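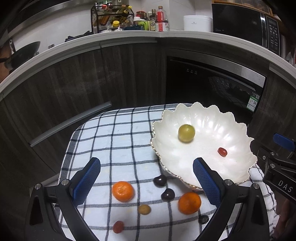
Why does the planner need to know how wide the jaws are before it picks a target? Jaw width decides which pieces of fruit can be reached at all, so our software checks the opening against the estimated size of each piece first and ranks the candidates afterward.

4.2 Width-aware target selection

Earlier versions of Rudisine ranked targets by distance alone. That worked nicely on sparse tables and fell apart as soon as small fruit sat close to large fruit. A cherry next to a mandarin would be chosen first, and the planned closing motion would sweep straight through its neighbor. The selector described in this section fixes most of these cases with one extra term, and we were delighted by how far that single term goes.

For each detected piece, the perception module (Mosoti) returns a center, a long axis and a size estimate. The selector then tests 21 closing directions and discards any whose swept volume touches another piece. Surviving directions are scored by the clearance left on each side of the jaws. Round fruit gives many near-equal scores, which is good news — the planner can choose whichever direction keeps the second hand out of the way.
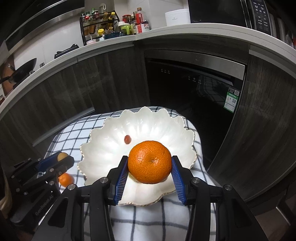 Figure 3. Two-handed handling at the bowl: a mandarin held between both finger pads of one gripper, with a second gripper at left.

Placement uses the same idea in reverse. The bowl rim is modeled as a closed curve that the finger linkages may not cross below a set height. A scalloped rim makes this curve uneven, and fitting a plain circle to it wastes a surprising amount of usable space. We fit a spline with 62 control points instead and saw no meaningful change in planning time.

When both hands are near the bowl, Stallinine arbitrates between them. Each hand reserves a region for the next short stretch of motion, and the hand with the lower remaining path length goes first. The other may keep moving as long as it stays out of the reserved region. What we love about this scheme is how little it asks of the two controllers, which never exchange joint states.

We tuned the clearance weight on 1,000 recorded episodes and left it fixed for everything reported in Section 5. The full set holds 3,000 episodes, all stored in the Bruvora log format so that perception and planning can be replayed separately. Shiny dark fruit remains the hardest for the size estimate — highlights pull the fitted outline inward — and we return to this in Section 6.

14 shares
3 comments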